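The chore column: still picking up after ourselves

Every spring I get a fresh batch of mail asking whether it is time to stop worrying about the housework, and every spring I give the same sour reply. This year's came mostly in March, after the Jeltik people told a trade audience that a general tidying machine was "close." Close to what, they didn't say.

I went to Callisstead to see for myself. The Flomeck group there works on desk clearing, and I like that they picked something so dull. Pens, scissors, a bottle on its side, a box organizer at the back to put things in. My nephew can do it in under a minute if there's a snack involved. Two arms, one table, and a person at a keyboard who would rather you didn't talk during a run. 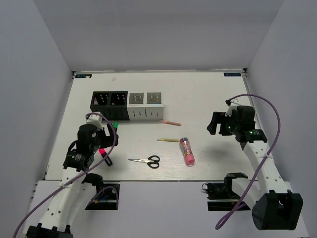

Their log for the project stood at 2,471 attempts on the day I visited. Of the last 64, they scored 20 as clean, meaning every item put away with no human hand on the table. I give them credit for showing me the sheet. Most demos I'm invited to come with a video and a sandwich.

Twenty out of 64 is a real number and it's better than I expected. It is also a number that would get a dishwasher sent back to the store. When I asked what went wrong in the others, the answers were all small ones – a pen that rolled, a grip taken a little too near the end, an item set on the rim of a compartment instead of inside it. You and I fix those without noticing. An arm has to be taught to notice first, and then taught what to do next, and the second part seems to be where the time goes.

Then there's the question of what counts as tidy. An organizer with things in it passes the test at Flomeck. In my house the scissors have a drawer, the good pen has a different drawer, and the earphones go wherever they were last time or there is an argument. I asked if the system could learn a household's rules and was told yes, in principle. I have a garage full of things that work in principle. 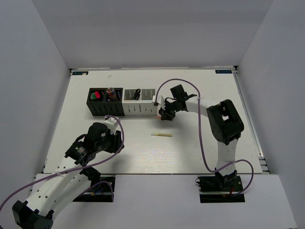
Vasanthi Uddin
Columnist, Home and Shop

The shop-floor version of this story is a bit kinder. Dissanayake, a parts packer I've written up before, would be glad of a machine that sorts loose hand tools back into trays at the end of a shift. Their benches are all the same height, the trays never move, and a slow arm working overnight costs them very little. They told me they'd want 63 good clears in 64 before paying for it, and they'd want it to stop and wait when it gets confused. Flomeck couldn't promise either one yet.

So my advice to the readers who wrote in is to keep the junk drawer and keep your money. I've asked to go back once the log has grown some, and I've asked to bring my own clutter next time – rubber bands, a tape measure, the lot. They said they would think about the rubber bands.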